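Changing the fingertip pad on a hand-held gripper

The pad is the dark part in the middle with the V in it, and it wears out before anything else does. 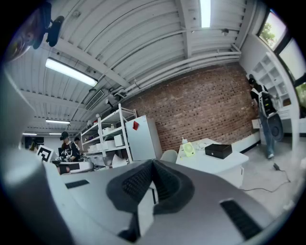
Lino Mancuso wants it known that he never changes a pad until it drops something, and that his grippers outlive everyone else's. Fine. His method costs you whatever got dropped, plus every take you recorded while the pad was quietly going bad. Mine costs a pad and part of a Friday.

When to do it

Run a thumbnail across the texture. On a good pad you feel the grid of little holes the whole way. On a tired one you feel it at the sides and then a shiny spot in the bottom of the notch, right where everything gets held. If the shiny spot is wider than your thumbnail, stop arguing and change it. At Plevbridge we log takes per pad, and the last one went at 67. The one before that was left on a windowsill and doesn't count.

What you need

A 2 mm hex key, a plastic pry tool, a lint-free cloth, isopropyl alcohol and a new pad. Gorier sells a kit with all of this in a zippered pouch. The pouch is very nice.

Taking the old one off

1. Power down and unplug the cable. Yes, even for a quick one.
2. Open the fingers all the way and back out the 2 screws behind the pad. They are short and exactly the color of the floor, so do this over a tray.
3. Slide the pry tool in from the narrow end of the V and lean on it gently. The pad should let go with a small click. If you hear a large click, order a carrier as well.
4. Wipe the seat with alcohol and give it a minute to dry. Old rubber dust left in there will tilt the new pad, and you'll spend the afternoon blaming the calibration.

While you're in there, brush out the vent slots with something soft. Don't use compressed air. It moves the lint farther in, where it can get some rest.

Putting the new one on

Set the pad with the notch facing the way the old one did -- take a picture first if you're the kind of person who forgets, and you are. Press from the center outward. Start both screws by hand, then snug them a little at a time, going back and forth. Snug means snug. The carrier is softer than the screws and will lose.

Checking it

Close the fingers slowly on a marker pen and look for daylight along the notch. Then do 6 slow pick-ups with the Gastlow test block, turning it a bit each time. If the block creeps, loosen the screws, reseat the pad and try again.

Redo the finger zero before you record anything. On the Melis software it's under Tools, then Width, then a button labeled Apply that has to be pressed twice.

Write the date on the back of the old pad and throw it in the drawer with the others.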